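Kandow hand-guiding kit, long-term review

Posted in Workshop Kit by Carleen Doolan

Right, I've had this one since January and people keep asking me what I think of it, so I'm finally sitting down with a cup of tea to write it up properly. Short version: I like it a lot, I'd buy it again, and the pedal can go in the sea.

For anyone who hasn't come across it, the Kandow is an add-on for teaching a small arm by hand. You get a grip that clamps near the wrist, a foot pedal, a little control box and the software. Press the pedal, the arm goes floppy (well, floppy-ish), you walk it through the job, let go, and it has your movement saved as a take. There's also a remote mode where you drive the arm from a separate handheld controller, and I'll get to that.

Setting up took me most of an afternoon. The clamp is lovely, properly made, with a good chunky screw you can do up without hunting for a tool. The manual is another matter! It has you calibrate the grip before it tells you how to fit the grip, and the page about cable routing shows a completely different bracket from the one in my box. I rang Rupert Fankhauser, who sold it to me, and he just said "oh, start at page 11", so there you go. Start at page 11.

We use ours for taking apart and putting back together old desktop PCs. It's a cracking test for this sort of kit, as everything in there needs a slightly different touch. A memory module wants a firm, even push, a processor wants hardly any force at all, and a hard drive on rails has to go in dead straight or it jams. If the arm feels heavy or sticky in your hand, you find out within minutes.

And it doesn't, mostly. Big sweeping moves from the parts holder over to the case feel great, a bit like steering a shopping trolley that has had its wheels oiled. Small moves are where the older Wetorik grip I had before used to drive me up the wall, because it would stick and then lurch forward just as you got near the socket. The Kandow has a fine setting on the side (a plain slider, thank goodness, and not buried in a menu) and with that pushed up I can creep in towards a memory slot without holding my breath.

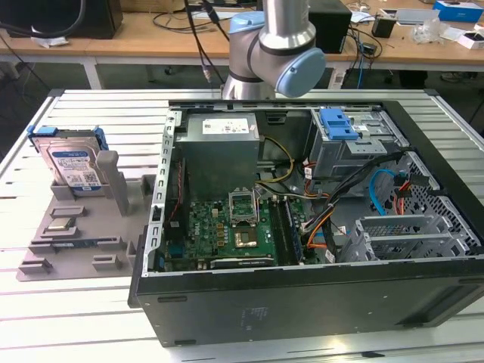
Is hand guiding better than remote control for teaching this kind of job?

For anything that has to be pushed into place, hand guiding is easier to learn and you can feel when a part is going in crooked. Remote control is the better choice when your hands would block the view, or when you want to work from a chair for a long stretch.

I swap between the two depending on the part. Drive into the cage, I do by hand every time. Lifting a processor out of its recess I've come round to doing on the controller, mostly because my big sleeve kept getting between my eyes and the thing I was trying to look at. The remote mode has a small lag, and Sanne Kuipers, who has far more patience than me, reckons you stop noticing it after a while. I still notice it. It's fine for approaching and lining up, but I wouldn't want to do the last little press with it all day.

Now the pedal. Oh, the pedal. It slides! I have it on a smooth floor and it creeps away from me through the session until I'm standing there with one leg stuck out like a flamingo, trying to keep the arm steady with the other end of me. And if your foot comes off halfway through, the arm locks (good, that's what you want) but the take ends there and then and you have to start it over. A pause would be so much nicer. I've stuck mine down with carpet tape and it's been better behaved since.

The software I've warmed to. Takes go into a plain list, you can trim the dithering off the start and finish, and you can mark the bad ones without deleting them, so you can go back later and see what went wrong. We've saved more than 1000 takes now and the list still opens quickly. Export worked first go with the Tuvivora training package, which I had set aside a whole morning for and then spent drinking coffee instead. What I miss is any way of putting a note on a take. I keep a paper notebook next to the keyboard, and my handwriting is awful.

A few odds and ends. The grip gets a bit slippery on warm days, so I wrapped it in tennis racket tape. The status light is bright green for ready and a slightly different green for recording, which is daft, and I've ruined plenty of good takes by not having started one. The lead between the grip and the control box could do with being longer. Support answered my email in 2 days and they were friendly about it.

Who's it for? If you've got a small arm and want to teach it fiddly work without writing much code, I'd say go for it. If you only ever move boxes from one spot to another, the cheaper Enriquez handle would do you perfectly well and you'd have money left over.

Four out of 5 from me. I'd happily give it the last point for a pedal with rubber feet.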